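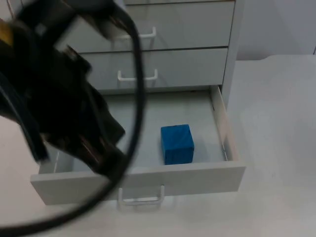 Open drawer with one blue cube.

Stack sizes on the Dorkgate board

The Dorkgate logger had been resetting at odd intervals since April. The reset cause register said watchdog every time. I spent two evenings on the watchdog code before looking anywhere else, and the watchdog code was fine.

The setup is a small Cortex-M0+ part with 16 KB of RAM, a real-time kernel with four tasks, and a serial link to the radio module. The firmware is called Skavwood. Each task has a fixed stack, set by a constant in one header. I picked those constants two years ago by doubling whatever worked on the bench, and the storage task got 2048 bytes.

What the counter said

I keep a boot counter in the last page of flash. It read 1301 when I pulled the board. The supply was steady and the brown-out flag was never set, so power was out of the picture early. The program counter saved before reset was no help either. It pointed into the idle loop, and the idle loop only spins until something else wakes up.

Bohumila Danko read my first notes and asked what the storage task's stack looked like after a day of running. I had no answer, so I added stack painting.

Painting the stacks

The method is old and takes very little code. Before the kernel starts, fill every task stack with a known word. I use 0xA5A5A5A5. Later, scan from the far end until the pattern stops matching. The distance from there to the top of the stack is the high-water mark.

Two things to watch. The fill has to happen before the task's first frame is built, or it wipes the frame. And a large local array that is reserved but never written leaves the pattern intact inside it, so a scan can stop early or late depending on how the scan is written. Scan from the low address up and stop at the first mismatch.

After an hour the storage task showed 803 bytes used. That looked healthy. I then moved it to a 4096-byte stack and left it overnight, and in the morning the mark was at 2274. The old stack would have been overrun by 226 bytes, straight into the control block of the radio task. With its list pointers damaged, the radio task never ran again, never checked in, and the watchdog fired.
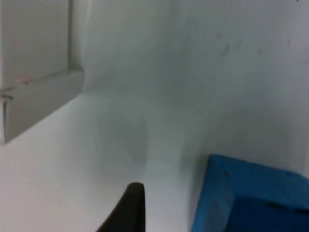
Where the bytes went

The deep path only runs when the log file rolls over. Roll-over calls the file rename, which calls the directory search, which had a 512-byte sector buffer as a local variable. The error printer below it had a 256-byte line buffer and called the full version of snprintf.

Changes made:

Sector buffer moved to a static, guarded by the existing file lock.
Line buffer cut to 64 bytes.
snprintf replaced with the small integer-only version from Wodwood, my utility library.

The mark is now 1463 with roll-over forced every ten minutes. I set the stack to 2560.

Still open

The kernel's own overflow check was off in the release build. It is on now. The check runs only at a task switch, so it can miss an overrun that unwinds before the switch. Parts with a stack limit register handle this in hardware, but the M0+ has none. The Mendoza board will use an M33, and I plan to set the limits there from the start.

I also want to run the compiler's -fstack-usage output through a script and compare it with the painted numbers. It does not follow function pointers, and the file layer is full of them.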